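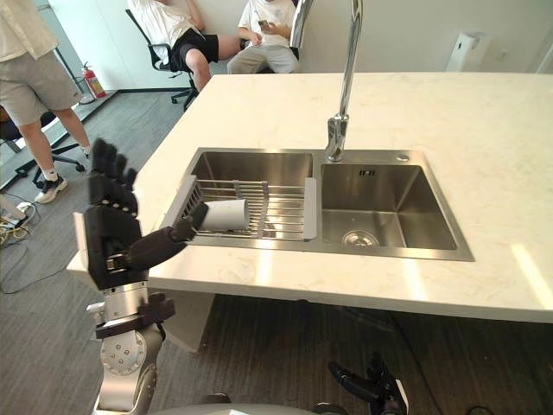 Section 2: Before you fit your Coste water filter. I'd set aside 36 minutes for this bit, which is how long it took me the first time with the booklet open on my knee. Clear the space round the sink before you start. If yours is a double sink set into the worktop, with a dish rack and a cup in it, move the rack to another room - you'll want the elbow space, and a cup lying on its side rolls further than you'd think!

1. Turn off the cold supply under the sink. Mine is a stiff little lever right at the back.
2. Open the tap and let it run out.
3. Push the Flelten hose on to the inlet until it clicks, then give it a gentle tug.
4. Screw the cartridge in by hand. No spanner, please (I cracked my first one).
5. Turn the water back on slowly and run it for 20 minutes.

Note: the first jugful may look cloudy. I tip mine on the tomatoes.

Caution: never connect the filter to the hot pipe. Change the cartridge every May, or after 222 days if you're a big tea household like us.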